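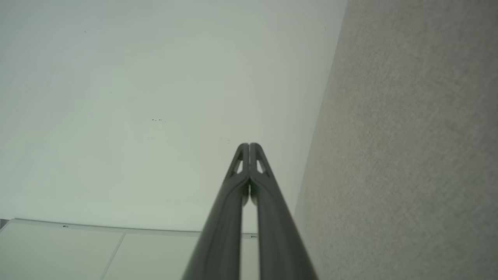

PLELGATE, April

Team kit: handing in, washing and folding

The season's last home games are nearly done and the red kit has to come back in before the summer break. This item covers what to hand in, how to wash it and how we would like it folded. Most of it applies to parents of juniors as well as to the adult teams. If you only read one part, please read the part about washing, where most of the damage gets done.

The club has 170 playing members this season across the junior and adult sides, and 94 sets of red kit are out on loan. A set is one jersey and one pair of shorts. Training bibs are separate and stay at the hall. Players who bought their own jersey can keep it and need do nothing, although the washing notes may still be useful.

Where and when

Kit can be handed in at Plelgate before or after any training session up to the end of April. Use the side door and go through to the room with the grey seating, where we do the checking and folding. Please hand the kit to whoever is there and wait while your number is ticked off. Bags left in the corridor or on the back seat of someone's car have a way of ending up at the wrong house, and last year two sets were found in August in a bag of swimming things.

Players who train at Pluvthorpe can hand in there at the end of the evening session. The Pluvthorpe kit will be brought over in one go and checked at Plelgate, so your number may not be ticked off until the following week. If you get a reminder in the meantime and you know you have handed in, ignore it.

Anyone who is playing in the Trirnavier tournament keeps their kit until afterwards. You should have had a separate message with the arrangements. Bring it back washed at the first summer session.

Before you wash

Check the shorts for pockets. The older pairs have one at the back, and we have had locker keys, hair bands and a mouthguard come back in them. Undo any knots in the drawstring and pull the two ends level, then tie them in a loose bow so the cord doesn't disappear into the waistband during the wash.

Look over the jersey for loose threads. Don't pull them. Trim them short with small scissors and leave the stitching alone. If a seam has opened, wash the jersey as normal and tell us when you hand it in. A strip of masking tape stuck on the inside next to the hole saves us hunting for it. We would sooner mend it ourselves than have it come back with an iron-on patch.

Washing

Turn the jersey inside out. The lettering and numbers are printed, and they crack if they rub against zips or the inside of the drum. Wash at 40 degrees or lower with ordinary detergent and no fabric softener. Softener leaves a coating on sports fabric and after a few washes the jersey stops drying properly on court.

Wash the red on its own or with dark things for the first few washes of any new jersey. The red does run a little when new. The white edging round the black numbers seems to cope, but we can't say the same for anybody's school shirts.

For mud, blood or orange juice, soak in cold water with a little detergent for half an hour before the main wash. Don't use bleach or any stain remover that contains it. One jersey came back at Christmas with a pink patch across the shoulder and it can't be used in a match.

Drying

Hang it up or lay it flat, still inside out. Keep it off radiators. No tumble drying, even on low. The numbers go tacky with heat and stick to whatever is next to them, and once that has happened there is no putting them right. Make sure it is fully dry before it goes in a bag. Kit that is put away damp smells by September and has to be done all over again, which is a long job with this many sets.

Please don't iron it. Creases drop out once the jersey has been worn for ten minutes.

Folding

You are welcome to hand kit in unfolded, and plenty do. If you have time to fold it, this is the way we do it, and it means the numbers can be read from the edge of the pile.

Turn the jersey the right way out and lay it face down on something wide and flat. A bed, a table or a sofa seat will do.
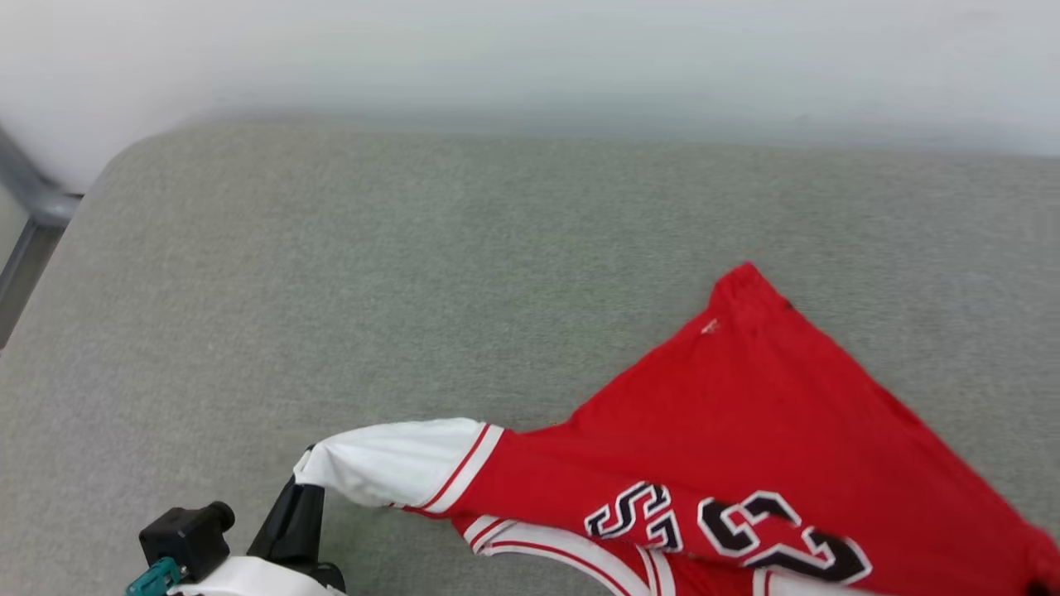 Take hold of the corners and pull the fabric straight before you start. Basketball jerseys are slippery and cut wide at the armholes, so they tend to slide about and bunch up at the shoulders. Smooth from the middle outwards with the flat of your hand. It's worth spending a moment on the neck, as a twist there carries on down through every fold.

Bring one side in to the middle, then the other, so that the two edges meet down the back. Tuck the shoulder straps in line with the sides. Fold the bottom hem up to the neckline, then turn the whole thing over. The number should now be at least partly showing on top. If it is hidden completely, you have probably started with the jersey face up. Leave it, we can turn it round.

Fold the shorts in half down the middle, one leg on the other, then in half again from the waistband down. Put them under the jersey of the same number. Check the number on the label inside the shorts against the one on the jersey, as brothers and sisters very often get each other's.

Please don't roll kit. It saves space in a sports bag but it puts small creases all through the print, and over a summer in a box these set hard.

Missing or damaged kit

If something has gone missing, tell us early. There is a good chance that it has been handed in by someone else or is in the lost property box at Farah Hall, where several of the away games were played this winter. We empty that box every fortnight. Black shorts without a label are the usual find and can't be matched to a player unless we know that someone is looking for them.

There is no charge for wear, opened seams or faded numbers. Jerseys that have been lost altogether do have to be replaced, and we have set aside £300 for this over the summer. Last year's replacements came to more than that, mostly in the under-14s, and the extra had to come out of the money for balls.

If your child has outgrown a size, write the size they will need next season on a slip of paper and put it in with the kit. Go by their chest measurement and not by age. The jerseys are meant to be loose, but a junior in an adult medium spends the game pulling the straps back up.

Help with sorting

Once the April returns are in, we will spend an evening at Plelgate putting everything in number order and boxing it by size. An extra pair of hands or two would make it quicker. You don't need to know anything about basketball. Older juniors can come along with a parent. Bring a marker pen if you have one, and any sturdy lidded boxes you no longer want at home. Tea is provided and we expect to finish by nine.

New sets for September will be given out at the first two training sessions of the autumn, Plelgate first and Pluvthorpe the week after. Players who have a number they would like to keep should say so when they hand in.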